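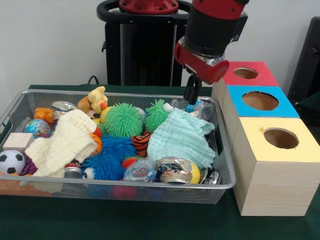 Fig. 1. Mixed basket and three wooden boxes with holes in their tops, Unit 4.

Course handouts > Home and Classroom Organization > Unit 4

UNIT 4: THE MIXED BASKET
Notes to go with the morning session
Mehrangiz Esfahani

Welcome back, everyone, and thank you for the lovely drawer diaries (I read every one of them, some twice). Last time we talked about shelves. Now we come to the container that causes more sighing than any shelf I know, the basket where everything lands.

Look at Fig. 1 for a minute before you read on. There is a soccer ball in there, a little globe ball, a yellow plush toy, a couple of those spiky green rubber things that children can't leave alone, and then, right in with them, a crushed can and a clear plastic bottle. A cream-colored cloth lies over part of it all. I'm very fond of this basket. Most of us have one just like it by the back door, and mine in Dritby was a good deal worse.

4.1 Why mixed baskets fill up

A basket with no stated purpose says yes to everything. You come in with your hands full, the basket is open, and down it goes. Wire mesh is kinder than a solid bin in one way, as you can see a little of what is inside from the side, but a cloth laid across the top hides things just as well as a lid would.

4.2 The first pass

Please don't tip the basket out on the floor! I know it's tempting. Spread a plain tablecloth, a dark one if you have it so that small pale pieces show up, and work from the top.

Lift off any cloth or clothing first and shake it gently over the table. Small blocks love to hide in folds.

Next take out the cans and bottles. Decide on each one as you hold it: recycling, or kept for crafts. If you keep it for crafts it goes to the craft shelf, and it doesn't come back to the basket.

After that, soft toys in one pile and balls in another. Leave the odd little things until last, when you'll have more patience for them than you expect.

4.3 Choosing the new homes

Several small boxes usually serve a family better than one big basket. The cube boxes in Fig. 1 have colored tops, and color is a great help to children who aren't reading yet. Do check your openings against your toys before you give a box its job. In the Oyelaran playroom, which we'll visit on paper in Unit 5, we gave the balls a box they couldn't get into, and I was the one who had measured it.

Anything soft and large can stay in the basket. It has earned its place, and it looks cheerful.

For next time (May group)

Sort one mixed basket at home. Write down your piles and one item you couldn't place, with a sentence or two about why. We'll go through the homeless items together, and I'll bring tea.

Pluvik Evening and Day Courses | Contact the course office | Back to top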